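July, a bit after nine in the evening

Sigita came by again about the solar panels. She has been going up and down our street with a folder since the spring, and tonight she sat in my kitchen for an hour and drank two cups of my coffee and told me that Trosolard would have the whole roof done in 6 days. Six days! It took them longer than that to call me back about the price.

I like Sigita. She isn't paid for this as far as I know, she just got her own panels and wants everyone else to have them too, the way people get about a diet. But I have been sold things before. I had the windows done by a firm from Flitatthorpe that swore I'd see the difference in the first winter, and what I saw was the same bill with a new letterhead on it. So when she put the sheet in front of me and said the system pays for itself in 7 years, I asked her who worked that out. She said Trosolard did. Well, yes.

I went through the numbers after she left. Their sheet has me using 767 kilowatt hours a month, and I went and dug the old bills out of the drawer and I have never once used that much, not even the summer my brother stayed with the window unit running all night. If you start with a number that's too big then of course the savings come out big. I wrote NO next to it in pen, and then felt a little silly because it's her copy and she'll want it back.

There is also the matter of the roof itself. The shingles on the south side are old. I asked the Trosolard man on the phone what happens if I need a new roof under the panels and he said they can be taken off and put back "for a modest fee." I asked how modest. He said it depended. I asked on what. He said he'd have somebody get in touch, and that was two weeks ago.

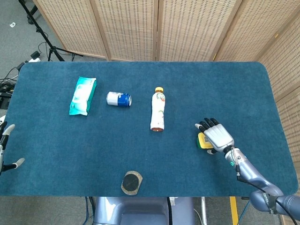

Heino Pētersons had his put on last year and he is the one I trust on this, mostly for the reason that he complains about everything. I walked over after supper and asked him straight out. He says the panels are fine. The inverter quit in the first month and they swapped it, and the app that is supposed to show you what you're making showed him nothing at all until his granddaughter changed some setting. He says his bill is lower. I asked how much lower and he went quiet and then said 63 dollars. I said a month? He said that was the best month. He wouldn't tell me the worst one.

He also says the birds got under them. Pigeons. He had to pay for wire mesh around the edges and that wasn't on anybody's sheet either. I'm going to ask Sigita about pigeons and I bet I know what her face will do.

I don't want to be the old crank who is against everything. I've got nothing against the sun. If somebody would show me a plain page with what it costs, what it makes in January when the snow sits up there, and what I owe if the company folds, I'd probably sign it. What I get is a folder with a picture of a young couple laughing at their electric meter. Who laughs at a meter?

The other bid is from Clistanus and it's lower by a good bit, but theirs is a lease, and the lease runs longer than I'm likely to. If I sell the house the buyer has to take it over, and if they don't want to then it's my problem. It's on page four, in the small type. I had to get the good glasses. Mrs. Urbonaitė at the credit union told me to bring both contracts in and she'd read them with me for free, and I think I'll do that before I say anything more to anybody. She read the windows contract too, only I took it to her after I'd signed.

Sigita says the rebate is ending soon. It was ending soon in the spring as well. I remember because she used the same words, and I nearly fell for it then.

Still hot upstairs. I've got the fan on and I can hear it costing me money. Need to call the roof man in the morning and get him to look at the south side before anything else, and find out what he wants for just the one side. And give Sigita her sheet back, with or without the NO on it.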